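September 13, 2022
Sole glue, second go

Back on the Bristeo contact cement today, after the Uketti stuff let go on me in March (still grumpy about that). 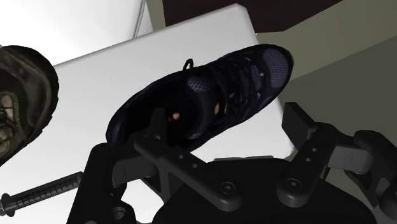
So I cut fresh rubber strips, 15 with the heel compound and 18 with the softer grey one, and roughed them all up with the same grit. Wiped down, two thin coats, then I left them open on the bench while I had lunch, which was a bit longer than the tin says. Oops!

The grey ones grabbed straight away and I couldn't shift them by hand. The heel compound is fussier, and I reckon it wants the primer from Baek, but we're down to the dregs of that tin. Could whoever's doing the next Prallorthorpe order add one? Part number is 2736, the 700 mL size, not the tiny one.

Peel tests tomorrow once they've cured. Please don't move the clamps!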